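### 4.2 Rules for the shared-table cells

Most of our trouble came from housekeeping, so the rules are short. Operators at the Yeoh site got one page. Drafted by Fikri Khoo, revised in February after the first 200 runs.

- Small parts go back to the same start area before each run. No exceptions for "close enough".
- Stray bits off the table before arming. Wire, tie ends, tape.
- Cable slack checked at both wrists, arms powered down. Loops are fine, snags are not.
- Fingertips never closer than 13 mm when both arms move at once. Slower arm yields.
- Hands out of the enclosure untill both arms report hold.

Of 400 logged runs, 61 were stopped early. We did not seperate operator stops from controller stops in the Adik logs, a mistake, fixed in the later Trostex batch. Stops bunched up in two-arm work where both grippers hold something and the rest of the set is still lying between them. Fig. 3 is typical of that work. Gap rule matters most there, also hardest to keep, as the arms have to come together to do anything useful.

**Figure 3.** Two-arm marker task. Right gripper holding a marker upright; two more markers and three blue caps on the tabletop. 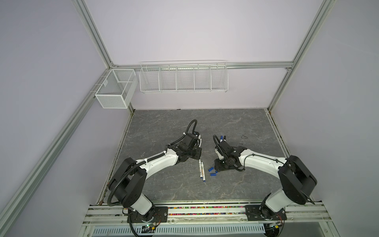
### 4.3 Sign-off and logging

One name per shift on the Grokoson sheet. Initials not accepted. Any change to the gap setting gets its own line, with old and new values.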